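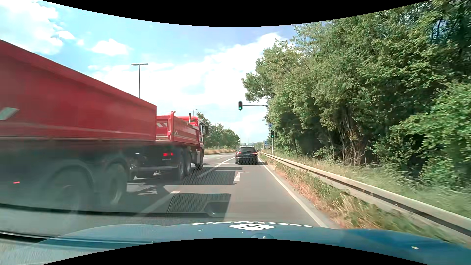 Visiting the Shrine at Alcantara: Your Questions

When is the shrine open?
Every day from dawn until the night prayer. Come early if you can, the courtyard is lovely then!

Do I have to be a pilgrim?
Not at all! Guests of any faith are welcome. Please cover your shoulders and leave your shoes at the door.

How do I get there from Sedberg?
Take bus 342 to the old gate, then walk up the hill (4 minutes).

Can I join the June gathering?
Yes, please do! Write to Leilani Crenshaw two weeks ahead for a bed.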